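Routine inspection checklist: personal habits and recurring tasks
Revision 7
Prepared by Raymonde Paquette, Trirkstead

Scope

This checklist covers the inspection of routines that one person keeps up alone: exercise, filing, study, household paperwork, meal preparation and similar. It does not cover medical treatment, medication schedules or anything set by an employer. Tasks shared between two people are inspected separately under the household sheet.

The inspection takes 35 minutes for a person with up to 9 routines. Above that number, split it into two sittings. Carry it out in September and again in spring, and also after any break of more than a fortnight.

Mark each item P (pass), F (fail) or N (not applicable). Comments follow each section. They come from my own inspections at the Trirkstead evening group and from sheets returned by members.

Section A. Before starting

A1. The list of routines is written down in full. [ ]
A2. Each routine has a start date, even an approximate one. [ ]
A3. Routines dropped since the last inspection are shown and crossed through. [ ]
A4. The person has slept and eaten. [ ]
A5. Last inspection sheet is to hand. [ ]

Comments on A

A1 fails more often than any other item. People list what they would like to be doing. If a routine has not been carried out at least once in the past month, it belongs on a separate sheet headed "Intended" and is not inspected.

A3 was added at Revision 4. Without it, a dropped routine tends to come back a year later in the same form and stop at the same point.

A4 has drawn some objections as being too obvious. It stays. Sheets filled in late at night show a much higher count of F marks, and the same person often changes half of them to P the following morning. Neither set is much use.

Section B. Trigger

B1. Each routine has one fixed trigger (a time, a place or a preceding task). [ ]
B2. The trigger occurs on every day the routine is due. [ ]
B3. No two routines share the same trigger. [ ]
B4. The trigger does not depend on mood, weather or another person. [ ]
B5. Any alarm used as a trigger has been tested with the phone in its usual night setting. [ ]

Comments on B

"After work" is not a trigger. "Shoes off in the hall" is. Where B1 is in doubt, ask whether a stranger watching would be able to name the moment at which the routine should begin.

B3: the commonest clash is the kettle. One returned sheet had stretching, vocabulary cards, the tablet box and a breathing exercise all hung on the morning kettle. Three of these had lapsed. Mark all of them F until they have been moved, including the one still working.

B5: several phone models silence labelled alarms once a sleep setting is on. Run the test overnight, with the phone where it is usually kept.

Section C. First two minutes

C1. The first action can be done in under two minutes. [ ]
C2. Everything needed for the first action is within reach of where it happens. [ ]
C3. No password, delivery, charge or purchase is needed before starting. [ ]
C4. The first action is the same every time. [ ]
C5. The person can state the first action in one sentence. [ ]

Comments on C

Most resistance is met in this part of the routine and most of it is mechanical. The runner who cannot leave the house in the morning is usually short of one sock, a key or a decision on the route. Inspect for these before writing anything under "motivation" – the sheet has no box for motivation, and members should not add one.

C2 should be checked by walking to the place and putting a hand on each object. Do not fill it in from memory. I did so for two inspections running and passed a pair of running shoes that were in the car. 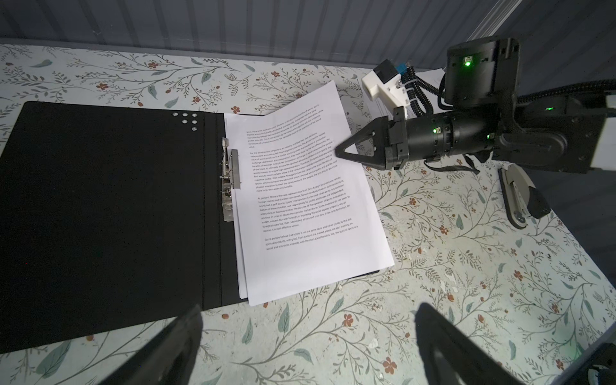 C4 needs some judgement. A study routine may cover different material each evening and still pass, provided that it opens in the same way: sit down, read the last line written, copy it out. Where the person has to choose what to begin with, mark F and write the choice into the end of the previous session.

Section D. Load

D1. The smallest acceptable version of each routine is written down. [ ]
D2. The smallest version has been used at least once since the last inspection. [ ]
D3. The total daily load at full size fits the hours available. [ ]
D4. The total daily load at smallest size fits a bad day. [ ]
D5. No routine has been increased in the past month by more than a quarter. [ ]
D6. Physical routines: any pain lasting beyond the next day has been reported to a GP or physiotherapist. [ ]

Comments on D

D2 is often misread. A routine that has been carried out at full size every day since spring has not been tested. The smallest version should be used on purpose at least once so that it is known to work.

D3 is arithmetic. Add the minutes, then add the changeover time between routines, which members leave out. Five minutes per changeover is a fair allowance for tasks at home.

D5 applies above all to running, lifting and early rising. It also applies to language study, where a sudden increase rarely causes injury but is followed by a gap in most of the records I hold.

D6 is a stop item. Where it fails, suspend the routine and do not complete the rest of the sheet for it.

Section E. Records

E1. Each routine is recorded in one place only. [ ]
E2. Recording takes less than one minute. [ ]
E3. Missed days are shown as missed. [ ]
E4. The record can be read by the person a year later. [ ]
E5. Streak counters are switched off or ignored. [ ]

Comments on E

E3: do not back-fill. A blank may mean a missed day or a forgotten entry, so use a dash for a missed day and leave nothing blank.

E5 causes the most argument. One member kept an unbroken count of 334 days in Miltero, lost it on a night ferry without signal, and did not open the program again until the following autumn. The routine itself was sound and passed sections B to D without remark. The counter was the weak part. Members who like the counter may keep it, but the item is then marked F and the mark explained.

Users of the Doucette wall planner should note that the squares are too narrow for E4 if more than three routines are entered. Use initials and put a key on the back.

Section F. Obstruction

F1. The usual excuse for each routine is written down word for word. [ ]
F2. Each excuse has a written reply of one line. [ ]
F3. Where the same excuse appears on three sheets in a row, the routine has been changed. [ ]
F4. Nobody else in the household is put out by the routine. [ ]
F5. Tax, insurance and other dated paperwork is not being run as a daily routine. [ ]

Comments on F

F1 should be in the words used at the time. "Lack of energy" is a summary. "I'll do it when this episode finishes" is an excuse and can be inspected.

The reply in F2 should give an instruction. Replies in the form of encouragement have been tried at the Cisadmont group and were left unread after the first week, by their own account. "Put the left shoe on" has held up well.

F3: three sheets is eighteen months. An excuse that has lasted this long should be treated as information on the routine. The usual change is of time of day. The next most usual is to drop it, which is a valid outcome and is entered as N with the word "closed".

F5: dated paperwork wants a deadline and one long sitting. Spread over daily sessions it tends to be opened, looked at and put back.

Section G. Close-out

G1. Every F has one action against it. [ ]
G2. No action is "try harder" or similar wording. [ ]
G3. No more than three actions are open at once. [ ]
G4. Stop items (D6) are dealt with first. [ ]
G5. Date of next inspection entered. [ ]

Comments on G

Where there are more than three F marks, pick the three nearest the top of the sheet. Faults in A and B produce faults further down – clearing a trigger fault will often clear a load or record fault along with it.

G2 is checked by the second reader where there is one. Wording sent back so far includes "be stricter", "focus", "commit properly" and "stop being lazy". Replace with an action that can be seen to have been done or left undone.

Changes since Revision 6

B5 added.
D5 limit lowered from a third to a quarter.
E5 comment rewritten.
F4 moved from Section D.
Former item C6 (rewards) withdrawn. Results were too mixed to set a pass mark.

Corrections and completed sheets to R. Paquette at the Trirkstead evening group. Please remove names from sheets before sending, and write the revision number in the top right corner.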